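Home > Resident Services > Housekeeping Guidance > Dusting Small Items

Dusting Small Items on Nightstands and Desks 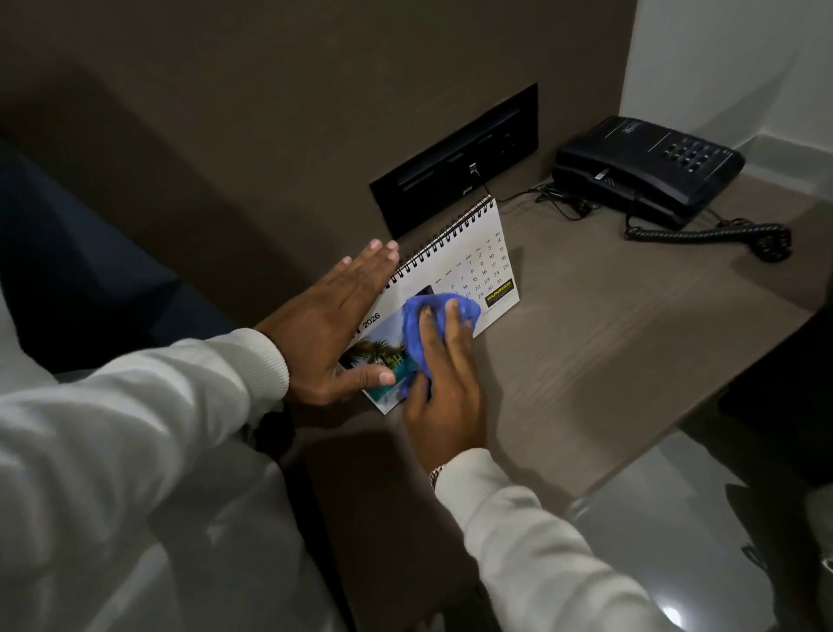
Wiping the front of a desk calendar with a blue cloth.

The Stundimier Residence asks all residents to keep bedside and desk surfaces clear of dust between scheduled cleanings. The following guidance applies to personal items, which housekeeping staff do not move or clean.

Paper goods and calendars
Use a clean, dry cloth. Do not spray any product directly on paper or card. Hold the item steady with the free hand and wipe with light pressure, working away from the binding. Wire coils collect lint and are best cleaned with a soft, dry paintbrush.

Lamps
Switch off and unplug the lamp, and allow the bulb to cool. Fabric shades should be brushed from top to bottom. Glass and metal bases may be wiped with a damp cloth and dried at once.

Picture frames
Apply glass cleaner to the cloth, never to the glass. Liquid that runs under the edge can stain the print.

Clocks and telephones
Wipe with a barely damp cloth. Cotton swabs are suitable for buttons and seams.

Care of cloths
Wash dusting cloths separately in warm water, without fabric softener. Residents may exchange worn cloths at the housekeeping desk on Friday, limit 2 per room.

Questions may be directed to Sidra Bukhari, Housekeeping Office, extension 1127. The office opens at 9 a.m.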